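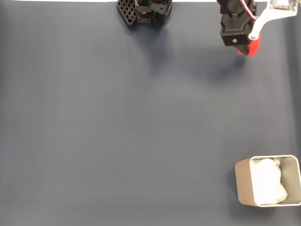 *Bench 2 – both grippers, blue-gray cover, tan bin lower right.*

# bench-budget

Planning notes + parts sheet for the two-arm bench at Trandgate. Covers what we own, what we need to buy, what can wait till September. Prices in USD, no tax, no shipping.

## Files

- `parts.csv` – one row per part, vendor, unit price, lead time
- `spares.csv` – stuff that wears out
- `quotes/` – PDFs from Bravero and Wesico. Macapagal still hasnt sent theirs

## Where we are

| Item | Status |
|---|---|
| Lattice fingers, spare set | quote in, Bravero |
| Servos x6 | quote in, Wesico |
| Mounting bracket, white | print in house |
| Table cover | reorder, wrinkles in the current one |
| Bins | have enough |

Total on the sheet right now: $1,262. Servos are most of it. Lead time on those is 31 days, so order first, argue about the rest later.

## Open questions

- Same fingers on both arms? Cheaper to stock one kind. Tomás Phelan says yes, I'd wait for the next round of pick tests
- Wiring – want a proper sleeve or clips on the loose run by the bracket. Not priced yet
- Second cover as a backup? Probaly

## Editing the sheet

Don't overwrite a price, add a new row and mark the old one `stale`. Anything over $31 needs a quote in `quotes/`. Under that just put it in and tell Brendan Kavanagh.

Dead vendor links go in `TODO.txt`.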